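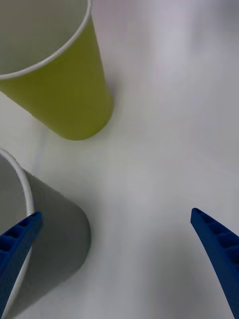

Does a more expensive gripper pick up more paper cups?
Ours picked up a few more, and a better camera position would probably have gained us as much for less money.

Speaker notes, gripper session, Atville, Tue 18 June

Opening
Don't thank everyone for coming, they have a lunch slot after this. Start with the claim on the Varkico sales sheet: "grasps any light object." Read it out slowly. Ask who has bought something on the strength of a line like that. Wait for hands. Put mine up too.

Say what the talk covers. Two sets of fingers, one arm, one wrist camera, paper cups on a white table. No boxes, no bags, no fruit. If people want fruit they should ask the vendors, who have plenty of videos of fruit.

The cups slide
Leave the wrist view up while I talk. Green cup farther off, white cup close in, left finger over the white rim, right finger out over bare table. From a still like this you can't tell whether you are about to get a grasp or a knocked-over cup. I have stared at hundreds of them and I still can't. Say so. The software guesses, and we've been too polite about how often it guesses.

Point at the ribbed pockets in the blue fingers. People ask whether the ribs help the finger bend around the cup. The brochure answer is yes. My answer is that I don't know, and the test we ran can't separate the ribs from the shape of the tip. If someone in the room has separated them, I want their numbers.

Also point out white cup, white table. In shadow the cup wall goes gray and the camera has something to work with. Under flat lighting it has very little. We liked our lighting too much at the start and tuned everything to it. The green cup made us look good.

Numbers
Each finger set got 100 attempts. Same arm, same Mahama controller, same starting pose. The plain fingers failed 23 times. The ribbed fingers failed fewer times, but don't put a percentage on the screen. Someone will photograph it and it'll end up on a sales sheet.

Then the awkward part. We changed the camera bracket partway through the ribbed run because the old one had worked loose. Some of the improvement belongs to the bracket. I can't say how much. We should have started over and we didn't, the arm was booked for something else. Say this plainly and move on, don't grovel.

If asked what counts as a failure: cup tipped, cup crushed, cup never left the table, or cup dropped before it reached the mark. A dented cup that made it to the mark counted as a success. I argued against that and lost.

Nested cups
Short section. Neither finger set did well. Fingers went outside the rim when they should have gone inside, or got one of each and pulled the stack sideways. The vendor says a software update in August will fix it. I've heard "August" before. Ask for it in writing, with a test they haven't seen.

Controllers
We borrowed a Darora unit for 6 days to see if the Mahama was holding us back. The Darora closed more smoothly and the cups didn't care. It also froze 5 times, always on startup, and support told us to turn it off and on. We sent it back. Six days isn't long enough to condemn it and I won't. It isn't long enough to recommend it either, so please don't quote me as a fan.

(Skip this section if I'm past the halfway mark. The cable photos can go too.)

What I'd do with the same budget
Buy the cheap fingers. Print spares. Spend the rest on a bracket that stays put and on a second camera looking from the side, so you can see the gap between the finger and the cup wall. From the wrist, a cup close to the lens fills the view and you lose its base. That hurt us more than any finger did.

Run the test in bad light. Run it with the person who set it up out of the room. I was standing beside ours the whole time, nudging cups back to their marks, and I'm sure I nudged them kindly.

Questions I expect
"Would suction be better?" Possibly, on the flat base of an upturned cup. We didn't try it.
"Can we have the data?" Yes, ask me afterward, and read the note about the bracket first.
"So should we buy the Varkico?" Get it on loan. Use your own cups.

Leave the contact slide up during questions. Check that the clicker has batteries.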